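The new Mikkelsen site is live!
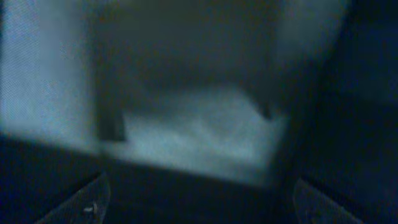 Deep navy, charcoal and plenty of shadow.

February 7, 2023

We pushed the button this morning, and the new website for Mikkelsen is up and running. I've been refreshing it on my phone ever since, like a kid checking on a cake through the oven door.

For anyone who hasn't come across them, Mikkelsen is a pottery and bookbinding workshop out in Farkach, up the hill past the old creamery. Clay on the ground floor, paper and leather upstairs (the stairs get swept a lot). They make stoneware mugs, serving bowls, guest books, sketchbooks, and a line of little lidded jars that I have bought far too many of. They also run weekend classes, and the classes are really why they called us at Storkeck in the first place.

Their old site was nine years old and it looked it. The menu went sideways on a phone. The class page was a PDF, and if you wanted a seat you had to print the form, fill it in and mail it with a check. People did that, which says a lot about how good the classes are, but plenty of others gave up and called the workshop in the middle of a glazing session. So the first thing on the wish list was a booking page that works at eleven at night when you're sitting on the couch.

That part is done, and I'm pretty proud of it. You pick a class, you see how many seats are left, you pay, and you get an email with directions and a note on what to wear. There's a waiting list too. If somebody drops out, the next person on the list gets a message and has a day to say yes. We built it on Ratumon, our own little content system that we've used for a couple of shops now, and this is the first time it has had to deal with calendars. There were a few evenings in December when I was not speaking to the calendar at all. Gift certificates and time zones, let's leave it there.

The second big job was the catalog. Every piece in the workshop had a handwritten card in a drawer, with the glaze recipe, the size, the price and sometimes a remark like "good, but never again." All 432 cards got typed up, and then we sat down with the potters and binders and sorted out what should go online. The shop opens with 73 pieces. The rest are either one-offs that sold long ago or things they'd like to rework first, and those have gone into an archive section you can browse without buying. I love the archive. You can sort by glaze, and if you click on the tenmoku pieces you can watch the same bowl get a little wider and lower as the years go by. The remarks from the cards are in there too, word for word, which took some persuading.

Design-wise we kept things quiet. One typeface for the headings, one for everything else, lots of room, and big product pages where you can see the foot of a pot as well as the front. We went back and forth over whether the books and the pots should have separate sites, or at least separate front doors. In the end they share one home page, with a simple switch at the top, and so far the people we tested it on found their way around fine. My mother was one of the testers and she came out the other side with a sketchbook on order, so I'm counting that as a pass.

A few practical bits for regular customers:

Old account logins don't carry over. You'll need to set up a new one the first time you buy something, and it takes a minute or so.

If you already mailed in a form for a spring class, your seat is safe. The workshop has entered all of those by hand.

Paper gift certificates are still good. Type the number on the back into the box at checkout, including the dash.

Shipping is now worked out by weight. Books got cheaper to send and the large bowls went up a bit, sorry. You can still pick up in Farkach for free, and they'll wrap it for you while you look around.

To kick things off, the first 20 orders through the new shop get a pocket notebook thrown in, bound from offcuts, so no two match. I've seen the box of them and there's a mustard yellow one near the top I was told firmly I could not have.

There's still some tidying to do on our side. The search doesn't handle plurals as well as I'd like (try "jar" if "jars" comes up short), and the class pages for summer are waiting on dates from the workshop. We also want to add a repairs page for the bindery, with a form where you can send in pictures of a tired old cookbook or family Bible and get a quote back. That one should be ready later in the spring, once they've worked out how many repairs they can take on in a month.

If you find anything broken, drop us a line through the contact page here at Storkeck and tell me which browser you were using. And if you book the beginners' wheel class, I might see you there. I signed up as a test, the payment went through for real, and I've decided to keep the seat.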